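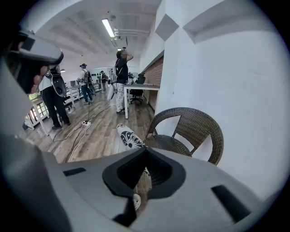

Vonomis(代表:Joris Verbeke)は2018年7月31日、学生を対象としたロボット操作データ収集講座「Hinent」の第2期を開講すると発表しました。本講座は、手持ち式グリッパーを用いて人の作業動作を記録し、得られたデータをロボットアームの動作学習に利用するまでの工程を、実習形式で扱うものです。実習は板張りの床の一室で行い、壁沿いに机を配置し、中央部を受講者の移動と作業のために確保しています。グリッパーは受講者が手に持って操作し、電源は床に置いたタップから供給します。

■開講の背景
6月に終了した第1期では、23名の学生が3班に分かれて課題に取り組みました。課題は小物の把持、移載、整列の各動作で、全班の合計で300件の動作記録を提出しています。提出後の点検では、把持の開始時刻が記録ごとに統一されていないこと、また手首の急な回転により位置推定が途切れる区間があることが確認されました。第2期では、この2点を踏まえて記録手順書を改訂し、開始姿勢と終了姿勢の保持時間を新たに規定します。

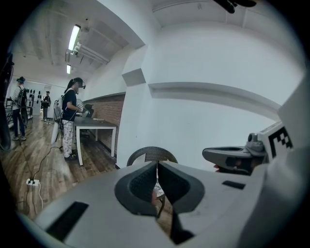 改訂後の手順書では、記録の前にグリッパーの開閉幅を較正し、全閉、全開の順に値を保存します。較正値は記録ファイルと同じフォルダーに保存し、較正を省略した記録は評価の対象外とします。マーカーに汚れや剥がれがある場合は、交換後に再度較正を行います。

■講座の構成
前半は機材の装着と較正、記録、データの点検を扱います。後半は、点検を終えたデータを変換ソフトウェア「Drunov」に読み込み、手先の軌道と開閉量を時系列で出力したうえで、学習済みモデルの動作を実機で確認します。班の構成は前半と後半で変更しません。操作役と記録役は課題ごとに交代します。

■評価方法
各班は最終回に、記録データ一式と作業報告書を提出します。評価項目は、記録の欠損率、較正値の再現性、実機での課題達成率です。欠損のある記録も削除せず、欠損区間と推定される原因を報告書に記載するものとします。

■代表コメント
Joris Verbekeは次のように述べています。「第1期の記録を見直すと、失敗の多くは学習の設定より前の段階、つまり較正と持ち方に原因がありました。第2期では点検の時間を増やし、学生が自分の記録を再生して確認してから次の課題に進む形に改めます。」

■応募要領
対象は高等専門学校、大学および大学院に在籍する学生です。ロボット工学の履修経験は問いませんが、表計算ソフトウェアまたはプログラミング言語によるデータ処理の経験を必要とします。受講料は無料で、会場までの交通費は自己負担となります。応募書類はVonomis講座事務局で受け付けます。

■協力
Willems(グリッパー部品の提供および保守)

■本件に関するお問い合わせ先
Vonomis 講座事務局 Hinent担当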